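Jistance Opens Sorting Service for Small Household Textiles in Rosau

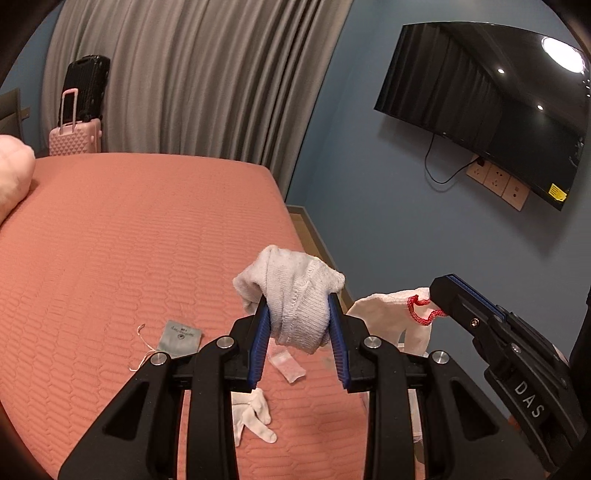

Page last changed: October 25, 2024

ROSAU – Jistance has opened a sorting and pairing service for small household textiles at its Mwakalinga Street site. The service accepts socks, gloves, soft pouches and similar items that standard laundry contracts usually exclude.

Items are laid out on a quilted bed cover, picked up one at a time and assigned to one of 6 categories. Knitted pieces are handled separately from woven cloth. Ribbed sections are checked for stretch, and seams are checked for open stitching. Gloves with a colored trim at the cuff, such as red on white, are matched by trim first and by size second.

A trial in April covered 157 mixed bags from households in the Pistier district. The average bag took some 220 seconds to sort. Bags with a high share of bunched socks took longer, as each sock has to be opened out before it can be paired.

Customers may submit up to 100 items per bag. Items should be clean and dry, with pouches emptied and left open. Unpaired items are returned in a separate sleeve – they are not discarded. Repairs are not included in the service.

Bags can be dropped off at the Mwakalinga Street counter during regular opening hours. Price lists and category definitions are available at the counter.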